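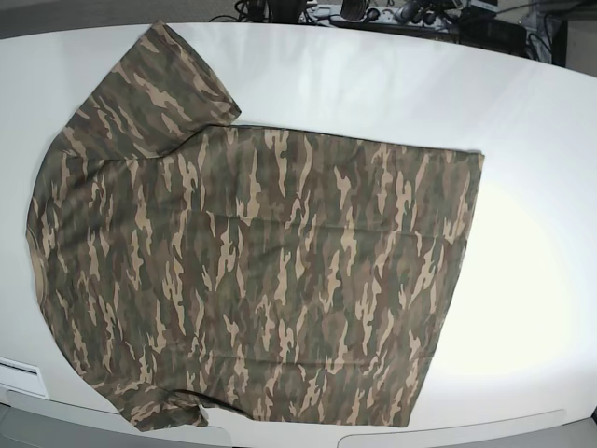 Panya Pongsiri reckons I'm still too quick on the second sleeve, and that a robot can only learn hesitation if you hesitate, so would I please stop swooping. That was the first message on my phone this morning, before I'd had any tea. Morning to you too!

Thu 19 December. Last proper teleop day before the break and I did 47 folds before lunch, all on the camouflage T-shirt, which I am now thoroughly sick of. I see tan and olive streaks when I shut my eyes. The trouble with that print is you can't tell where the neck is at a glance, so through the headset I keep going for what I think is the collar and getting a pinch of chest. With the plain ones I could do it half asleep. Yen-ting Chuang says that's exactly why we need loads of it (she would, she was on the Pemer arms all day with tea towels).

Anyway, Panya was right about the swooping, annoyingly. I watched a few of yesterday's back and my left hand is lovely and steady and my right hand looks like it's swatting a wasp. So today I tried saying it out loud as I went, sleeve in, wait, sleeve in, wait, side over, wait, hem up. Felt a complete lemon but the recordings are much better. I binned 65 of my old ones after lunch, which hurt a bit, though there's no point teaching it my bad habits.

The other thing I'm trying to get out of is always laying the shirt down the same way. I like the neck on my left, and if I don't think about it that's where it goes every time, nice and flat, and then the policy falls to bits the minute somebody chucks one down upside down. Yen-ting wants a tucked cuff here, a wonky hem there, and some just dropped from a height. I hate the dropped ones. It took me nearly four minutes to find a shoulder on one of them this afternoon and then the grip slipped and I had to start again. I kept that recording in, mind you, because the recovery was rather good.

We had a go with the Karkus gloves as well, where you just do the fold with your own hands and it copies the finger positions across. Much nicer on the shoulders than the controllers! But it gets confused when my thumbs go under the fabric, which with a T-shirt is most of the time, so back to the controllers for me.

Total for the week is 189 good ones. The target for the Galanis lot is 3,000 between all of us by the end of January and I'm trying not to do the sum. Panya thinks we'll manage if we get a second evening shift. I said not me, not in December, I haven't bought a single present.

Wrists sore again tonight. Must remember the strap tomorrow, and ask Yen-ting if I can please have the towels.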